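Call for Participants: Kitchen and Beverage Service Foundations
Gulmont Institute for Adult Education, Prudbridge Campus

The Gulmont Institute invites applications from adults who wish to prepare for entry-level work in kitchens, cafes and hotel bars. The program consists of 294 hours of instruction and supervised practice, beginning in January. No previous experience in food or beverage service is required. Applicants currently employed in another field are welcome, provided they can attend the full schedule.

Completed applications must reach the Institute by 16 August 2025.

About the Program

Instruction is divided between the classroom and the practice kitchen. The first part covers food safety, personal hygiene, station layout, weights and measures, and the reading of standard recipes. Participants then move on to cold preparation, basic knife work, coffee and mixed drinks, and service at the counter. 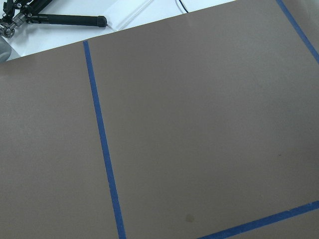
Blue painter's tape on a brown sheet.

The final part of the program is a placement with a local employer. Placement partners include Valasetti, a family restaurant with a banquet room, and the Trnka hotel. Participants are assigned according to their stated interests and the employer's needs. The Institute cannot guarantee placement with a particular partner, and completion of the program does not constitute an offer of employment.

Who May Apply

Applicants must be at least 18 years of age on the first day of instruction and must be able to follow spoken and written directions in English. Work in the practice kitchen involves standing for long periods and handling common allergens, including wheat, milk, eggs and nuts. Persons who need an accommodation should say so on the application form. Requests are handled separately and have no bearing on selection.

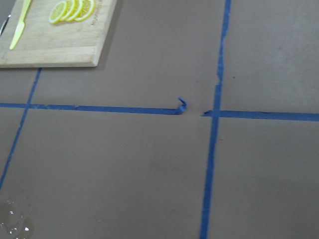

Wooden cutting board and taped brown paper.

Schedule and Attendance

Classes meet in the evening, with additional daytime hours during the placement. A participant who misses more than seven sessions will be withdrawn from the program and may apply again the following year. Absences for jury duty or a documented medical reason are not counted.

Costs and Support

The enrollment fee is $100, payable after an offer of a place has been accepted. It covers printed materials, an apron and the food handler examination. Participants supply their own closed-toe shoes. A travel allowance of $200 is available to those living outside Prudbridge and is paid at the start of the placement. 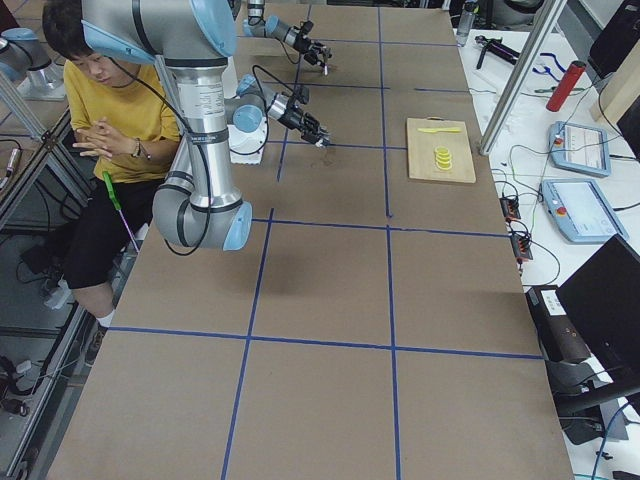

Long table covered in brown cardboard, with blue tape lines.

How to Apply

Application forms are available at the front desk of the Prudbridge Campus or by mail on request. Each application should include the following:

Completed and signed application form
Copy of a government-issued photo ID
One-page statement describing the applicant's interest in the field
Name and telephone number of one reference who is not a relative

Incomplete applications will not be reviewed. Selected applicants will be invited to a short interview with Natália Charvát, Program Director, and one member of the teaching staff.
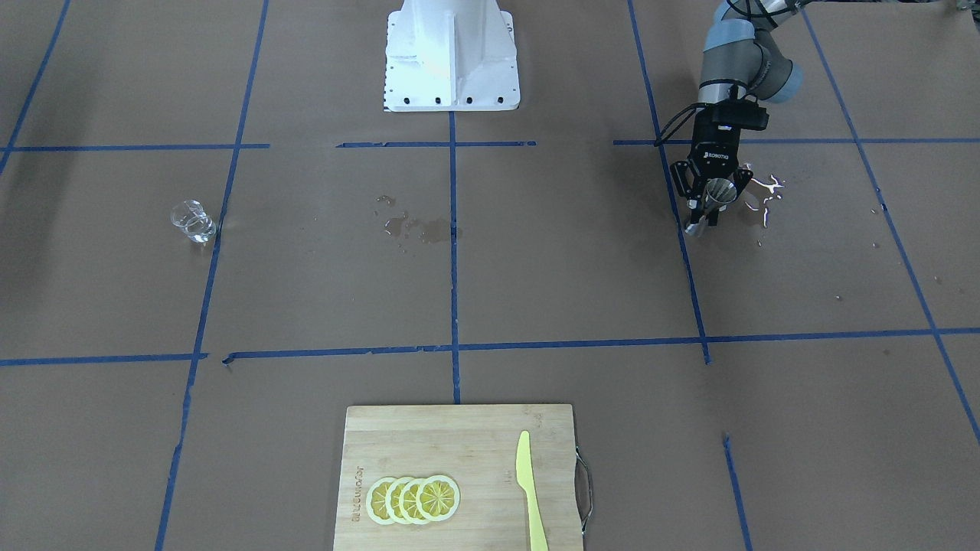 Inquiries

Questions about course content should be addressed to Ms. Charvát. Questions about fees, the travel allowance or accommodations should be addressed to Radomír Jelínek, Office of Enrollment. Both may be reached through the front desk during regular office hours.

The Gulmont Institute admits participants without regard to race, color, religion, sex, national origin, disability or age, subject to the minimum age stated in this notice.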